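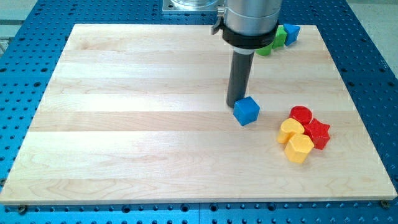

Maple board on a blue perforated table.

The Residents' Notice

To all residents of the Prirkum Building, 14 October 2019.

The Office of the Building Manager wishes to inform residents that the kitchen on the second floor has been reopened. The Office further wishes to inform residents that the matter of the bread is now closed, and that no more letters on the subject will be read.

For the benefit of those who have moved in since, the facts are as follows.

In December of last year, Mrs Hường Khổng of Flat 32 began to bake in the shared kitchen before dawn. She had not asked for permission. The rules in force at that time did not require her to, as they had been written for a building in which no one cooked. Loaves were left on the long counter under a cloth, with a saucer beside them for coins.

The first complaint was received from Mr Vinh Bùi, who stated that the smell woke him at four o'clock and that he could not afterwards return to sleep. He asked that it be stopped. The Office wrote to Mrs Khổng. She replied that she would bake at five.

The second complaint was also received from Mr Bùi. He stated that he still woke at four.

The Office then arranged a visit. Mr Sơn Sầm attended on its behalf, with a notebook, and sat in the kitchen from half past three until the first tray came out. His report ran to two pages. It recorded the heat of the room, the state of the drains and the working of the extractor fan – all found to be in order – and noted that Mrs Khổng had been a baker in the town of Pesik until the river took the street. It noted also that Mr Bùi had come down at ten past four in his coat, had taken the chair nearest the oven, and had remained there without speaking until it was light.

The Office asked Mr Sầm whether Mr Bùi had complained during this time. Mr Sầm replied that he had asked for the crust.

A third complaint was received in the spring. It concerned the closing of the kitchen for repairs to the floor, and the length of those repairs. It was signed by Mr Bùi and by Miss Ngân Vương of Flat 9, and stated that the building had become very quiet in the mornings. The Office replied that quiet was provided for under the rules. Mr Bùi wrote again to say that his late wife had also been an early riser, and that he did not see why this should have to be put in a letter.

The Office has considered his remarks.

From the date of this notice, the kitchen will be unlocked at half past three. The saucer may remain. Residents who do not wish to be woken may apply for a strip of felt for the foot of the door – Mr Sầm has a roll of it.

The chair nearest the oven is not to be moved.

Quang Đỗ
Building Manager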